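Going through my gripper list again before the July build night at Wokum. Same sheet as last time, with my notes typed in as I go (sorry for the rambling!). This is for the hand-held one with the blue tips, the build I've been calling Sanna.

**Body and hubs**

- [x] Housing seated, no rattle. I shook it pretty hard.
- [x] Ridges on top free of cracks.
- [ ] Round hubs clean. Nope, they grab every bit of fluff in the house. Tape roller first, then check again.

**Fingers**

- [x] Silver pivots snug, both sides. The left one took 2 tries, I'd gone too tight and the finger was dragging.
- [x] Blue tips pushed all the way on. Tug them, don't just look!
- [x] Tips meet square when closed.
- [x] Nothing soft near the hinges before you squeeze. I add this one every time because cloth loves to wander in there.
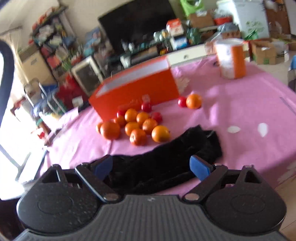
*Fingers open over the pink tablecloth, black cloth close by, oranges up ahead.*

**Squeeze count**

- [x] Log the counter before and after. It read 1,344 when I sat down and 1,362 when I quit, so that's 18 more on the same tips.
- [ ] Spare tips in the drawer. I'm out, and the Kadton order hasn't shown up yet.

**Table**

- [x] Cloth flat enough that small stuff won't roll off. A few creases are fine by me.
- [x] Soft fruit only for pinch checks, no glass, nothing sharp.
- [x] Your free hand stays away from the tips while they close (yes, I've pinched myself, and yes, it stings).
- [ ] Two people working? Agree out loud who goes first, then keep the second gripper back until the first is clear.
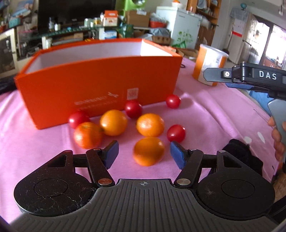 I'd still like a proper stop on the opening side, so the arms can't swing past where they should. The Badau version had a little peg for that and I really miss it. Drawing 111 has the hole in the right spot, I just need to drill it and find a peg that fits.

- [ ] Peg fitted, both arms
- [ ] Hubs rechecked after cleaning
- [ ] Old tips tossed once the new ones come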